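4.2 Rear lamp retrofits and following distance

The second part of the study looked at cars whose rear lamps had been rebuilt by small shops. We were interested in one question: whether a diffused lamp that serves as both brake light and turn signal changes how soon a following driver lifts off the gas. Factory lamps usually keep the two signals apart. Many rebuilt units put them in the same strip, and the driver behind has to tell them apart by color, brightness or flashing.

We recruited 42 drivers through two owners' clubs and a notice at the Nerness test track. Each drove a sedan behind a lead car fitted first with the original lamps and then with a rebuilt set made by Ziren. The order was switched for half of the drivers. Runs were done in July after 9 p.m., on a dry surface, with the lead car holding 60 km/h before each signal. Pedal position was logged in the following car, and the lamp circuit in the lead car was logged on the same clock. Every driver also filled in a short form at home during the following week, with questions on night driving, eyesight and any changes made to their own cars.

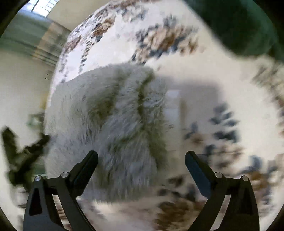

Figure 7.

Amparo Montoya, in a written response to an early draft, objected that the runs mixed two effects. A rebuilt lamp is often brighter than the one it replaces, she wrote, and a driver may react sooner to the light itself whatever its shape. She asked for a comparison at matched output before any claim was made about the combined signal.

We accept the point and repeated part of the work. The Ziren set was dimmed with a resistor pack until a handheld meter gave the same reading as the original lamps, and 13 of the drivers came back for a second session. With output matched, the earlier lift-off seen in the braking runs was no longer present. The turn signal runs did not change. Drivers still tended to touch the brake when the combined strip began to flash, and they did so less often with separate lamps.

The second session was small, and all of the returning drivers came from the clubs. They may know rebuilt lamps better than most people on the road. We also tested only one strip layout. Section 4.3 repeats the turn signal runs in daylight with lamps supplied by Edwards, using the same lead car and the same meter.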